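Materials & Surfaces / Working Papers
10 November 2025
By Lamduan Nilsuwan
9 min read

4. Wear of clear finishes on light wood tabletops

4.1 Background

Clear finishes on tables used for meals and desk work fail in two ways. The film may be worn through by rubbing, usually near the seated edge, or it may lose its grip on the wood after repeated wetting and drying. The two are often reported together as "wear," which makes results from different studies hard to compare. In this section they are treated apart. Loss of film thickness is reported in 4.3 and loss of adhesion in 4.4.

Light woods are a useful test case. Stains and gray water marks show early against a pale ground, so a user is likely to ask for refinishing well before the film has failed in any mechanical sense. Dark woods hide the same damage for longer. A survey of refinishing requests kept by the Bunnag workshop holds 2223 entries, and in most of them the stated reason is appearance. Very few mention roughness or lifting.

4.2 Panels and finishes

Panels were cut from a single batch of boards, planed, and sanded along the grain to the same grade. Three finishes were applied by the same operator: a hardening oil (Lirum), a water-based varnish (Brarura), and an oil-varnish blend (Tenlow). Each was put on according to the maker's printed directions, with no added coats. Panels were left to cure flat on open racks in a closed room for the whole of April before testing began. Six panels were prepared for each finish. One panel from each set was kept back in the dark as a control.

Film thickness was not matched across the finishes. The oil soaks in and leaves little on the surface, while the varnish builds a distinct layer, and forcing the two to equal thickness would have meant testing products in a form that no user would have on a table. The results should be read as a comparison of finishes as sold.

4.3 Rubbing

Each panel was rubbed with a weighted felt pad in straight strokes, half of the set along the grain and half across it. Readings were taken at 1000 and 3000 strokes. Gloss was measured at fixed points with the meter turned both ways, and the lower of the two values was kept.

The varnish panels held their gloss up to the first reading and lost it quickly after that. The oiled panels started with low gloss and changed little. The blend fell between the two at both readings, though it was closer to the oil by the end. Strokes across the grain did more harm than strokes along it for all finishes. The difference was largest on the varnish, where the film over the raised latewood was thinned first and the softer bands between were left nearly untouched.

A tabletop in daily use is not rubbed in straight lines. Wiping is mostly done in arcs from the shoulder, and the direction of travel relative to the grain changes through each stroke. The straight-stroke test therefore gives two limits, and ordinary cleaning should fall somewhere between them.

4.4 Wetting and drying

A damp cloth was laid on each panel overnight and removed in the morning, and the panel was then left to dry in room air. After the last cycle, adhesion was checked by the cross-cut tape method. The oiled panels were left out of this check, as there was too little film to cut.

The varnish kept its grip at the center of the panels and lost it at the end grain, where the cut edges had taken up water. Sealing the end grain with a second coat before the test removed most of this effect on the two panels where it was tried. The blend showed slight whitening over the full wetted area. The whitening faded on drying and came back at the next wetting.

4.5 Grain direction and visible marks

Marks that lie along the grain are harder to see than marks of the same depth that cross it. On a fine, even grain the eye has few other lines to follow, and a shallow curved mark can stand out more than its depth would suggest. Depth alone is a poor guide to when an owner will call a surface worn. 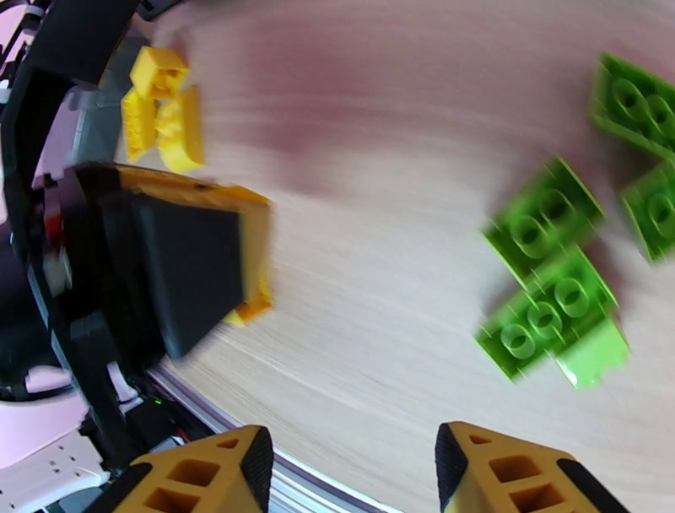
Figure 1. Light wooden tabletop with fine grain.

For this reason the panels were also ranked by eye under a low side light, with the labels covered. The ranking agreed with the gloss readings for the varnish and the blend. It did not agree for the oil, where panels with nearly equal readings were placed far apart. Uneven uptake of oil in the earlywood is the likely cause, and a reading taken over a larger area would be needed to test this. The ranking was repeated on a second day with the light moved to the opposite side, and the order of the oiled panels changed again.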